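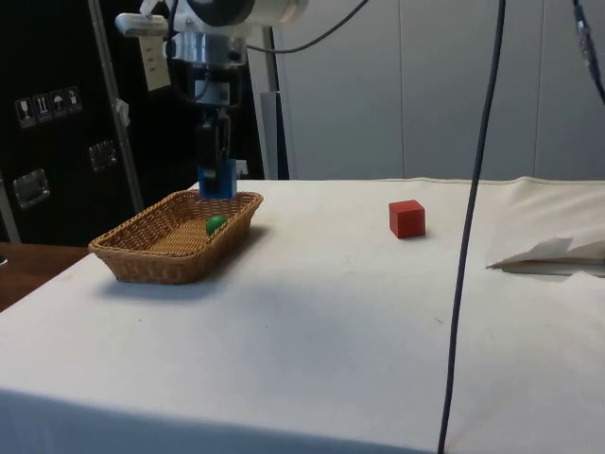 Eimear Hanrahan
Activities coordinator, Hegarty Street Toy Library

Home | Borrow | Newsletter | Opening hours | Contact

30/01/2025

The block baskets are back on the shelf for the new term. We have 29 of them to lend, and you can take one home for 10 days on an ordinary membership.

Each is a woven wicker basket with low sides, so a toddler sitting on the floor can see in and reach the bottom. The colours are plain ones. There's a red cube, a blue block and a small rounded green piece, which is the favourite of most of the under-twos and also the one that goes missing under the couch.

A good way to start is with everything out on a light-coloured cloth. Put one piece in the basket, let your child take it out again, and leave the others within reach.

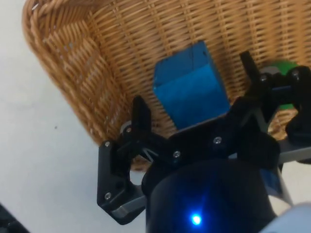 Once they have the hang of putting things in, try naming the colour as each piece goes across. Some kids will want to empty the lot every time — that's fine, and they'll move on when they're ready.

Please wipe the blocks with a damp cloth before you bring them back. Keep the wicker dry, and tell us at the desk if a strand has come loose. Sheldon Landry mended over 10 baskets in November and is happy to do more.

Shares 130 | Comments 3

Ngọc Cao
Can we renew if there's no one waiting?

Eimear Hanrahan
Yes, once. Just ring the desk.

Aisling Kavanagh
Ours wore the basket as a hat for most of the loan. Will be borrowing again.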